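5.3 Fingertip degradation and release failures

The largest single group of unplanned stops during the evaluation came from the fingertips. Section 5.2 covered perception and planning errors, which were logged automatically by the Sendgate runtime. Fingertip faults were not, and had to be recovered from operator notes and recorded video. The station used for all folding trials is the two-arm cell described in Section 3.1 (Figure 4).
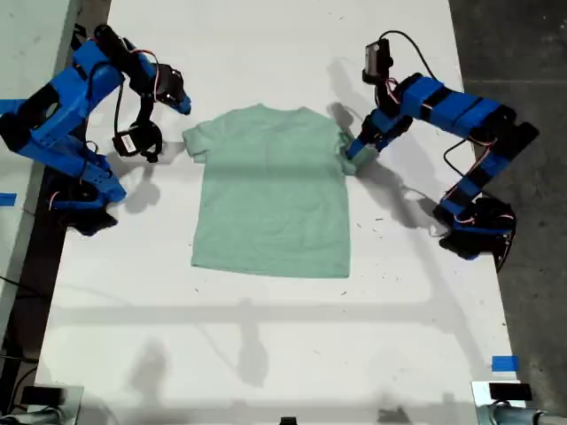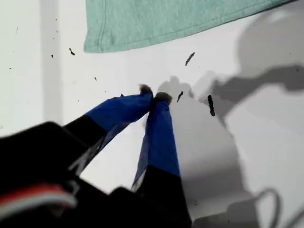 Figure 4. The folding station. First panel: overhead view, with a T-shirt on the table between the two arms. Second panel: the fingers of one gripper, with dark crumbly material at both tips and fragments on the surface beyond.

We define a release failure as any episode in which the gripper was commanded open, the servo reached its open position, and the cloth remained in contact with one finger long enough to be displaced by the following arm motion. The definition excludes grasps lost in transit and grasps that never formed. Of 908 folding episodes, 80 contained at least one release failure. In 41 of these the garment could be recovered by the policy without help, usually by a second open command followed by a short lateral motion. The remaining episodes were stopped by the operator and scored as failed.

The failures were not spread evenly over the evaluation. Few were recorded in the first sessions after new fingertip pads were fitted. The rate rose as the pads aged and dropped again when they were replaced. Our initial reading of the logs missed this pattern, as pad replacements were recorded only in a paper notebook kept at the station and were not tied to episode numbers. We had first attributed the rise to drift in the gripper zero position, and two sessions in October were spent recalibrating servos that were within tolerance.

Mechanism. The pads used in the evaluation were cut from Grumix sheet and bonded to the fingers with contact adhesive. The sheet was chosen for its high friction against knitted cotton. Under repeated closing without cloth between the tips, the contact edge of the pad broke down into crumbs. Some of the crumbs fell to the table. Others stayed on the finger as a loose layer between the pad and the fabric. We believe this layer accounts for most release failures: it packs into the surface of the cloth under load and does not separate cleanly when the fingers open. A bench test supports this in part. Fingers with worn pads held a cotton swatch after opening more often than the same fingers after brushing. The test did not separate the effect of loose material from that of exposed adhesive, and we do not claim to have ruled out the latter.

Empty closures were more common than expected. The Tamunent policy tends to close the gripper fully when a sleeve or hem has been missed, then reopens and tries again at nearly the same position. Each attempt brings the two tips together at the full commanded torque. The demonstrations contain few such closures, and the behavior was therefore hard to predict from the training data. The current limit on the gripper servo was also set for thick items and was higher than needed for shirts. Lowering it reduced wear but led to slips at folded seams, and it was returned to its original value for the scored trials.

Secondary effects. Debris on the table caused two further problems. First, crumbs were carried under the cloth and left marks on light-colored garments. Affected garments were washed and returned to the set, but marks that did not wash out could in principle act as visual landmarks for the policy. We removed marked garments from the held-out set and left them in the training set. Second, larger fragments were sometimes taken as grasp targets. This happened mainly near a hem, where a dark fragment on the white surface produces a strong local edge. In these cases the gripper descended beside the cloth and closed on the fragment or on nothing, which added to the wear described above. The loop between wear, debris and empty closure is slow enough that no single episode looks abnormal.

Detection. The gripper has no tactile sensing. Servo position gives finger opening but cannot tell a clean release from a finger with cloth attached, and motor current after opening was indistinguishable from noise in both cases. A check based on the wrist camera was tested offline. It compares the region between the fingertips before and after the open command and raises a flag when the two are too similar. The check found most of the release failures in the recorded data but also flagged many good releases in which the cloth lay directly behind the open fingers. Shadows from the arms made the comparison less reliable near the middle of the table, where most folds end. The check was not used in the scored trials.

Safety. No operator was hurt, but one practice that developed during the trials was unsafe. When cloth stayed on a finger, operators at the Ntuli site began to pull it free by hand while the policy was paused. A paused policy leaves the servos powered and holding position, and on resume the arm moves at once toward its next target. In one case an operator's hand was still on the cloth when the episode was resumed from the console by a second person. The arm moved a short distance before the stop was pressed. The procedure now requires torque to be disabled at the arm before any contact, and the resume command is accepted only from the console nearest the table. Episodes in which torque was disabled are scored as failed, including those where the fold was later completed.

Changes made. Pads are now replaced after a fixed count of 32 episodes, whatever their visible condition, and the replacement is entered in the episode log through the same interface as garment changes. The fingertips are brushed and the table wiped between garments. The open command is followed by a small outward motion of the wrist, which was taken from the recovery behavior seen in the successful episodes. The policy itself was not retrained. These changes were introduced together, after the scored trials had ended, and their separate effects cannot be given here. Results in Section 5.4 are reported with and without the episodes that contain release failures, so that the folding performance of the policy can be compared with systems that use a different fingertip.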